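FOR IMMEDIATE RELEASE

Herkgate Opens Furnished Apartments at Van Dusen Court

DRILENEL, June – Herkgate, which rents and manages furnished homes, has opened leasing on 87 one- and two-bedroom apartments at Van Dusen Court. Each apartment comes with a full set of living room furniture, window coverings and built-in ledge storage. Renters can bring their clothes and kitchen things and move in the same day.

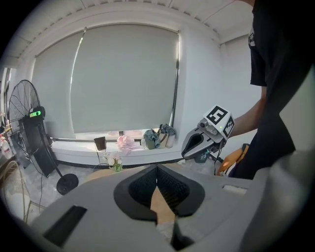
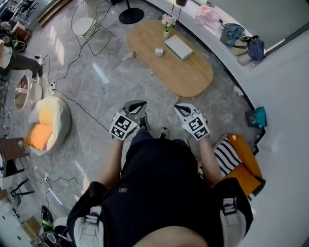 A living room at Van Dusen Court: the window with its light gray roller blind (first picture), and the oval coffee table and low white ledge (second picture).

The furniture was chosen by Herkgate with Dosta, a local supplier that also handles delivery and repairs for the building. The living room set includes an oval coffee table with a light wood top, a gold wire-frame chair with a round white seat cushion, and an orange armchair. Every apartment gets the same main pieces. Cushions and small items vary from one floor to the next.

The low ledge along the living room wall was added after Herkgate surveyed 300 renters in its other buildings last year. The survey asked where people put things down when they come home. The most common answers were the sofa, the floor and the dining table. The ledge is white, runs in a curve along the wall and sits low enough that bags and jackets can be dropped on it or tucked on the floor below it.

"People told us they did not want another closet. They wanted somewhere to leave a bag for ten minutes, or until the next morning," said Judit Pintér, head of interiors at Herkgate. "We tried hooks first and the coats took over the wall. The ledge holds the same amount and you can still sit down in the room."

Living room floors are gray marble-effect tile. Herkgate picked tile over carpet for the whole building so that rooms can be cleaned and turned over faster between leases. Residents may add their own rugs. Windows have roller blinds in light gray, and replacements are kept on site in every window size used in the building.

The coffee table went through more changes than any other piece. The first version was rectangular and had a shelf underneath. In the test apartments the shelf filled up with mail and chargers, and the corners were in the way of anyone walking to the window. The oval top leaves a clear path on both sides and still has room for a vase, a box or two and dinner plates for a couple of people.

"I would have kept the shelf," Pintér said. "I was outvoted, and I have the oval one at home now."

What is included

Living room: coffee table, wire-frame chair, armchair, ledge, roller blinds
Bedroom: bed frame, mattress, two nightstands, dresser
Kitchen: refrigerator, range, dishwasher, table with four chairs
Not included: bedding, towels, cookware, television

Leases run from nine months. Renters who already own furniture can ask for any piece to be taken out before move-in at no charge, and Dosta will store it until the lease ends. Built-in pieces, including the ledge, stay in place. Requests should reach the leasing office at least 16 days before the move-in date so that a truck can be booked.

Damage from normal use is covered in the rent. Chair and armchair cushions can be swapped once a year. Residents who want to buy the coffee table or the armchair at the end of a lease can do so at a reduced price, which is listed in the lease packet.

Apartments can be viewed by appointment from 10 a.m. The leasing office is on the ground floor, to the left of the mailboxes. Visitors are welcome to sit on the furniture, open the dresser drawers and try the blinds. Parking for viewings is in the rear lot.

About Herkgate
Herkgate rents and manages furnished apartments in Drilenel and nearby towns. It works with local suppliers on furniture, delivery and repairs.

Media contact
Judit Pintér, Head of Interiors
Herkgate, Van Dusen Court leasing office, Drilenel

###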